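I have been meaning to write up the counter for a while. We have been in this kitchen since June and in that time the only stretch of worktop I really use has changed its layout more often than the rest of the house put together. It has now stayed the same for long enough that I think it is finished, or near enough.

The worktop is the white marble-patterned one with grey veins that came with the place. I wasn't keen at first. The old kitchen had dark green laminate which hid everything, and on this one you can see a tea ring from the hall. I've come round to it, mostly through wiping it more. The mosaic tiles behind I liked from the start, and I turned down an offer from my brother-in-law to take them off.

The problem was what to put where. We had a toaster, a toaster oven, a kettle, a chopping board that is too big, and a collection of pots and jars that had all lived on open shelves before. There are no open shelves here. My first try had the toaster oven in the corner by the window, the toaster next to the sink and the board standing upright behind the kettle. It looked tidy but I was walking back and forth with toast.
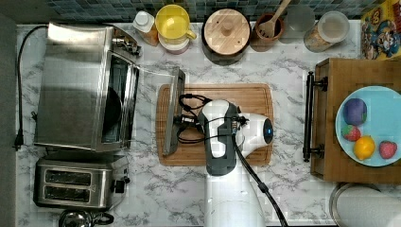 Toast is the thing we make most, so I started again from there. Everything that heats bread now sits at the left-hand end, toaster oven first, then the two-slot toaster, then the kettle, so the leads are all on one side. The board goes directly to the right of them. It's close enough that the open door of the toaster oven comes over the left end of the wood, and that puts the board right where I want it for anything hot coming out. The only drawback is that you can't chop at that end with the door open, and I have learnt to do the onions first.

I did think about getting rid of either the toaster or the toaster oven. On paper you only need one. The toaster oven does toast, but slowly, and it does one side better than the other. The toaster does toast and nothing else. In the end both stayed. The oven earns its place in the evenings, when it saves heating the big one for two people, and it's very good for roast peppers, cheese on toast and leftover pie. I clean the tray with bicarb and hot water and leave the rest alone unless something has spilled.

The board I bought from Husard, a kitchen shop near my old work that was closing its ground floor. It is bamboo and a good deal larger than I needed. I'd been using a thin plastic one that slid about and had gone furry in the middle. This one stays where it is. It lives flat on the counter full time now, partly because it's a nuisance to lift and partly because if it's put away I don't cook.

Looking after it hasn't been much work. I wash it with a cloth and a bit of washing-up liquid, rinse the cloth, go over it again, and dry it with a tea towel. It gets oiled when I remember. I use plain mineral oil, put on thick, left overnight and wiped off in the morning. The groove round the edge is the only awkward bit. Crumbs get into it and sit there, and an old toothbrush is the best thing for getting them out.

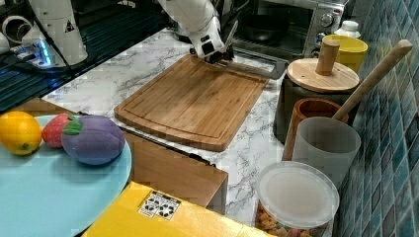 *The bamboo board, with the toaster oven, the yellow cup and the wooden-lidded canister to the right.*

The back row took longer to settle than the appliances did. I wanted the things I reach for daily along the tiles and nothing else. The spatula is in a brown crock. The clear jar with the white lid has dry food in it and stays out so we can see when it's running low. I keep meaning to buy more jars to match. The ones I was after are made by Garer, but they have changed the lid and the new ones don't stack with the old ones, so I've left it.

Cereal was a small argument. I think boxes belong in the cupboard. I was outvoted, and the Cap'n Crunch stands at the back in full view, as yellow as anything. I will admit it gets put away less and eaten more. 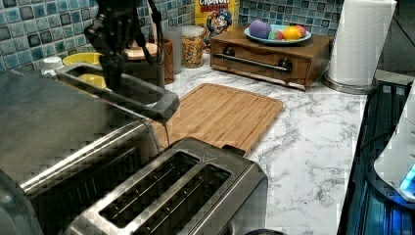

Then there's the right-hand side, which I had down as spare space and which filled up inside a week. The little wooden cabinet with the drawer went there. It has a long metal bar for a handle, so it opens easily with one hand. On top is the light blue plate of toy fruit. It began as something for visiting children to play with while I cooked and it has just stayed. The lemon has been picked up by more than one adult who wanted it for a drink.

Kitchen roll is on a stand at that end too. I'd have liked it on the wall, but I didn't want to drill near the tiles.

Hưng Kiều, who had the flat below ours in Gumside and cooked professionally for years, came over for lunch when I'd just got it all in place. He moved one thing. He took the kettle and turned it so the handle faced out, and said he would otherwise burn his wrist on it. It has been that way round since. He also told me to put a damp cloth under the board when doing anything heavy, such as squash. I do that now and it's a clear improvement.
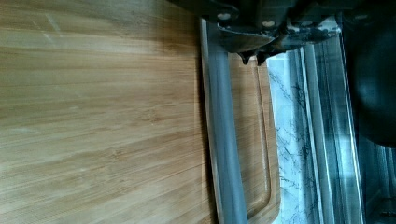

I've been asked whether bamboo blunts knives. It is harder than some woods, and I'd say I sharpen a bit more often than I used to, though I also cook more than I used to. The surface has held up well. I rub it with half a lemon and coarse salt if it smells of garlic, then rinse and dry it straight away. What I wouldn't do is soak it. A smaller one I had years ago went in the sink overnight and split along a join.

Still to do: a better light over the left-hand end, where I'm in my own shadow after about four o'clock at this time of year, and something for the leads, which are all on one side but not what I would call neat. I bought a pack of 31 cable clips and have used 2. The adhesive doesn't seem to like the wall. If anyone knows a brand that sticks to satin paint, leave a comment.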